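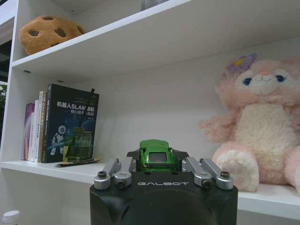
Regal im Leseraum, unterer Boden: links die Bücher, daneben das grüne Modellauto.

Projekte > Closerell > Berichte > Zwischenbericht 3

Zwischenbericht 3 - Lese- und Spielraum Closerell
Stand: März
An: Förderstelle Eshun
Von: Fuseini Zakaria

Kurz vorweg: Bericht kommt knapp, ich weiß. Die Tabellen mit den Einzelbelegen gehen getrennt raus. Text bitte als Arbeitsstand lesen, wo noch was fehlt, steht es dabei.

1. Wo wir stehen

Raum ist gestrichen, Boden drin, Licht funktioniert. Weiße Regale stehen und sind an der Wand verschraubt. Das Einräumen läuft seit Februar, weiter als im letzten Bericht angekündigt, aber nicht fertig. Die Ecke am Fenster fehlt noch komplett, dort standen bis vor kurzem die Farbeimer und die Leiter vom Maler.

Eröffnung war für März geplant. Wird April. Grund: die Lieferung von Jusport (Sitzsäcke, zwei niedrige Tische) ist verschoben worden, und ohne Sitzmöbel wollen wir nicht aufmachen. Neuer Termin ist schriftlich bestätigt.

2. Regale und Einräumen

Die Regale sind von Rultamon, wie im Antrag. Aufbau hat drei Vormittage gedauert statt einem. Bei einem Element waren die Bohrungen falsch gesetzt, Rückwand musste nochmal raus. Ersatzteil kam kostenlos, Rechnung unverändert.

Beim Einräumen haben wir uns für gemischte Böden entschieden. Also Bücher und Spielzeug auf einem Boden, nicht getrennt nach Möbel. Im alten Raum gab es eine Bücherwand und eine Spielkiste, und die Bücherwand hat kaum jemand angefasst. Jetzt stehen die Bücher jeweils links, aufrecht, und daneben liegt oder steht etwas zum Anfassen. Das grüne Auto auf dem Bild ist so ein Fall - Sportwagen, metallic, klein. Gehört zum Bestand an Modellfahrzeugen, der aus der Auflösung der alten Spielstube übernommen wurde.

Zur Auswahl der Bücher: gespendet und gekauft gemischt. Auf dem unteren Boden steht im Moment auch ein dunkelblaues Fachbuch auf Chinesisch, im Titel geht es um Roboter und SLAM, auf dem Deckel eine weiße Comicfigur vor Sternenhimmel. Inhaltlich natürlich nichts für Grundschüler. Bleibt vorerst trotzdem stehen. Mehrere Familien hier lesen Chinesisch, und wir wollen ohnehin ein Fach für ältere Geschwister und Eltern. Ob das auf den unteren Boden gehört oder höher, klären wir beim zweiten Durchgang. Ich tendiere zu höher.

Offene Punkte beim Einräumen:
- Beschriftung der Böden. Schilder sind gedruckt, aber noch nicht geklebt. Die Schrift ist etwas klein geraten, evtl. Nachdruck.
- Buchstützen. Bestellt sind 21 Stück. Ohne Stützen kippen die schmalen Hefte weg, sobald jemand was rauszieht.
- Kleinteile. Alles, was Kinder unter drei verschlucken könnten, muss in Kästen mit Deckel nach oben. Liste ist angefangen, noch nicht durch.
- Fahrzeuge durchsehen auf lose Räder und scharfe Kanten. Was beschädigt ist, wird aussortiert, nicht geklebt.

3. Bestandsliste

Läuft, aber zäh. Ziel war, bis Ende Februar alles erfasst zu haben. Erfasst sind bisher die Bilderbücher und die Sachbücher deutsch. Fremdsprachige Titel fehlen noch, weil wir bei der Schreibweise unsicher waren - Originaltitel oder Umschrift oder beides? Haben uns jetzt auf beides geeinigt. Für die chinesischen Titel hilft eine Mutter aus der Nachmittagsgruppe, die schreibt uns die Titel sauber ab und eine kurze Übersetzung dazu.

Spielzeug wird nur nach Gruppen erfasst (Fahrzeuge, Bausteine, Figuren, Spiele). Einzelerfassung wäre Unsinn, bitte im Abschlussbericht so akzeptieren. Falls die Förderstelle das anders sieht, brauche ich das vor Ende des Monats, danach fangen wir mit dem Etikettieren an.

4. Geld

Im Rahmen. Vom Posten Ausstattung sind noch 700 Euro frei. Davon gehen die Buchstützen ab und die Deckelkästen. Den Rest möchte ich umwidmen für eine zweite Leseleuchte, die Ecke hinten ist am Nachmittag zu dunkel. Antrag auf Umwidmung liegt bei (Anlage 2), ist nur eine halbe Seite.

Mehrkosten beim Aufbau sind nicht entstanden, die zusätzlichen Stunden haben wir selbst getragen. Malerrechnung ist bezahlt. Transportrechnung für das Spielzeug aus der alten Spielstube steht noch aus, schon zweimal angemahnt.

5. Was nicht gut lief

Abstimmung mit dem Haus. Schlüssel gab es am Anfang nur einen, dadurch sind Termine ausgefallen. Inzwischen gelöst, wir kommen ab 9 Uhr rein.

Die Bodenhöhen. Wir haben den untersten Abstand zu niedrig geplant, große Bilderbücher passen dort nur liegend. Bei zwei Elementen schon umgesetzt, die anderen folgen. Heißt leider auch: nochmal ausräumen, was schon eingeräumt war.

Und die Spenden. Nach dem Aushang kam deutlich mehr als gedacht, auch vieles, was wir nicht brauchen können - Lexika ohne Einband, Puzzles mit fehlenden Teilen. Sortieren kostet Zeit, die im Plan nicht drinstand. Annahme ist bis zur Eröffnung gestoppt.

6. Nächste Schritte

- Restliche Böden umsetzen und neu einräumen
- Fremdsprachige Bücher erfassen, danach entscheiden, welcher Boden für die Älteren ist
- Kleinteile in Kästen, Fahrzeuge durchsehen
- Schilder kleben bzw. nachdrucken
- Lieferung Jusport annehmen, Fensterecke einrichten
- Sicherheitsrundgang mit dem Haus, danach Freigabe
- Einladung an die Familien, Entwurf ist da, muss nochmal jemand gegenlesen (Tippfehler, siehe auch diesen Berciht)

7. Was ich von Ihnen brauche

Rückmeldung zur Umwidmung und zur Gruppenerfassung, beides kurz per Mail reicht. Ausserdem die Vorlage für das Förderschild, die im Anhang vom letzten Mal ließ sich nicht öffnen. Das Schild soll neben die Tür, Platz ist vorgesehen.

Anlagen: 1 Belegliste, 2 Umwidmung Leseleuchte, 3 Zeitplan neu

F. Zakaria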